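Warow 26 - engine hours and hull moisture before purchase

saltmarsh_ed
I am looking at a Warow 26 day launch, mahogany on oak, original petrol engine. The meter shows 1,240 hours. The seller says the garboards were replaced by Brilton and the engine was rebuilt at the same time, but there is no invoice for either. Hull number is 221. Is the meter reading worth anything?

Derek Fothergill
Not much. Those meters were wired to the ignition feed, so they count with the key on and the engine stopped. Do a compression test on every cylinder. I would accept 100 psi as a floor on that engine, provided the spread is 8 psi or less.

keelson
Disagree on the floor. The low compression version was fitted up to hull 240 or so and a healthy one can read under that. The spread matters more. Check the casting number on the head first.

saltmarsh_ed
Head is painted over, will scrape it. What about the fuel? She has stood since September with a part-filled tank.

keelson
Draw a sample from the lowest point of the tank, not from the filter bowl. Use clear glass and let it stand overnight. Water goes to the bottom with a visible line. Colour on its own tells you very little - old petrol darkens, but so does fuel with two-stroke oil in it.

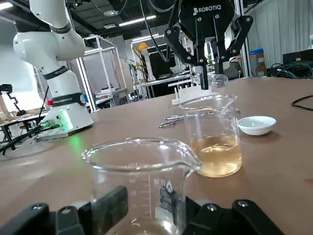
Derek Fothergill reckons a standing sample misses water held in suspension by ethanol, and that the tank should be drained whatever the glass shows. I did that on my Maglaya and got a cupful of rust scale out as well.

bilgerat_two
Draining is fine if there is a drain. The Warow tank has to come out through the aft deck, which means lifting planks.

keelson
It does not. There is an inspection plate under the stern seat, and you can pump out through that.

bilgerat_two
Only on boats finished at the Codmont yard. Mine has no plate.

saltmarsh_ed
Will look under the seat and report back. Compression figures to follow.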